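Sorting the winter coats early

1st September

I told myself I would do the coats before it got cold this year, and for once I did. Last year I left it until October and ended up digging through two bins in my pajamas at six in the morning.

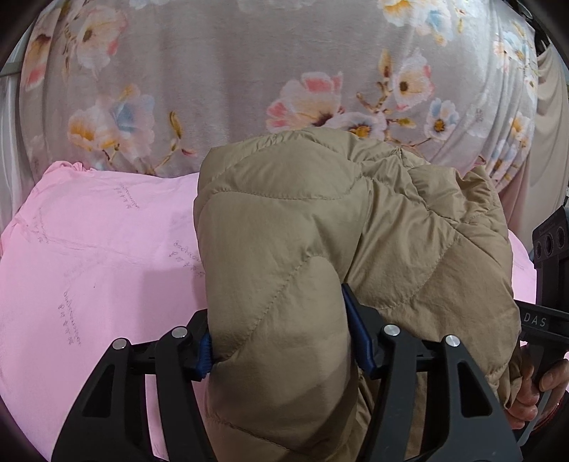

I do all of it on the bed. There is no other flat surface in this apartment big enough, and the pink bedding is going in the wash afterward anyway. Everything comes out of the closet, gets its pockets checked, and goes in one of 3 piles – keep, wash, give away.

The khaki puffer is a keep. Quilted jackets are a pain to fold, so I stopped trying. I zip it, lay the sleeves in, and roll it up from the hem. It takes up more room than a wool coat but it weighs nothing, so it goes on the top shelf.

Joelle Geagea asked me last week how I wash mine. Cold water, gentle cycle, low dryer with 2 tennis balls, and then another round if the filling still feels lumpy. Check the tag first.

The give-away pile is for my cousin Ghada, who has tall kids and no patience for shopping. She's picking it up this weekend. I still have the scarves to go through, and one glove that I have been keeping since we moved in.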